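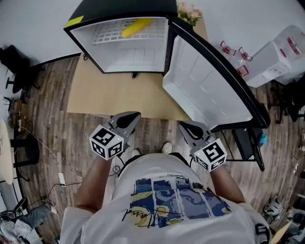
The mini fridge, door open, with one yellow item on the shelf and flowers behind.

Fridge news from the Rarnby Street studios

After 13 months of sharing the big fridge with the pottery people downstairs, our floor has its own. It is small, it is black, and it came from the Prokstead clearance list for 110 dollars, which the social fund could just about stand. It lives on a sheet of cardboard so the floor doesn't get marked. Please leave the cardboard where it is, even if it offends you as a designer.

A few points before the first heatwave.

The wire shelf near the top is for lunches. A lunch is something you intend to eat that day. Half an onion in a saucer is not a lunch, and neither was whatever Vasiliu's old team left in the big fridge over Easter.

The door is for milk and small bottles. Anything the size of a family cordial can go back downstairs, where there is room and, I'm told, forgiveness.

Names on everything, please. We tried the honour system in April and lost 4 yoghurts and a very good piece of cheese.

Water stays out on the side as before. If you finish the jug, fill the jug. The kitchen tap is a short walk and the colour will come back to your cheeks.

Mirjam Van Wijk has drawn up a cleaning roster and stuck it inside the stationery cupboard. Everyone is on it, including those who say they only ever use the fridge for ice. Shelves get wiped on Thursday afternoon and anything unnamed goes in the bin at 4 – no appeals, no tupperware amnesty.

Zitis on the first floor have asked whether they can put a few things in when they have visitors. We have said yes to a few things. Their last morning tea ran to 700 dollars' worth of catering, so we may need to define a few.

Suggestions for a name for the fridge can go in the usual box. Puns on "cool" will be returned to sender.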